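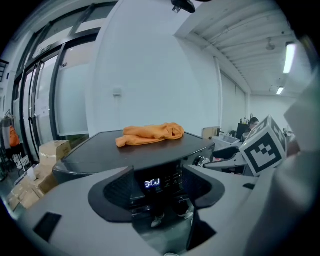
Why sort laundry again after it has been dried?
Clean items come out of a load mixed together, and each kind is finished in its own way. Sorting them once, before folding starts, saves handling the same shirt several times.

Household Care, Unit 9: Folding and Finishing
Iltley Adult Learning, Grutwood site

What to bring: two T-shirts, one hand towel, and the Kerslake workbook. We will use pages 54 and up. The workbook calls this stage "finishing." In class we say folding, and either word is fine on the worksheet.

1. Before you fold
Take items out one at a time and shake each one by the shoulders or the hem. Check the collar, cuffs and seams for damp spots. Thick seams dry last. Anything damp goes on the rack and is folded later.

Cotton shirts left in a heap take on creases within a short time, and dark or bright colors show them more. If a shirt has already creased, smooth it by hand on a flat surface first. Most light creases come out this way. Use an iron only if the care label allows it.

2. The work surface
A small table is enough for one shirt at a time. Wipe it with a dry cloth before you start. Keep a basket within reach at the far side for socks and other small pieces, and leave the front half clear.

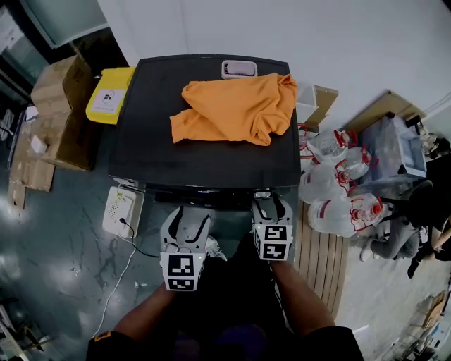

Lay the shirt face down with the collar pointing away from you. Pull the hem straight, then work the wrinkles out toward the sides with flat hands. Fold one side in to the middle of the collar and turn the sleeve back on itself. Repeat on the other side. Bring the hem up to the collar in two folds.

The folded shirts in one stack should match in width. If they don't, use the Zemen folding card from the supply shelf as a guide. Return it at the end of class.

3. Stacking
Stack up to 16 shirts on a shelf, heavier ones at the bottom. Folded edges face out.

For next time: read the section on towels and fill in the care label chart on the back of this sheet. Bring the chart with you.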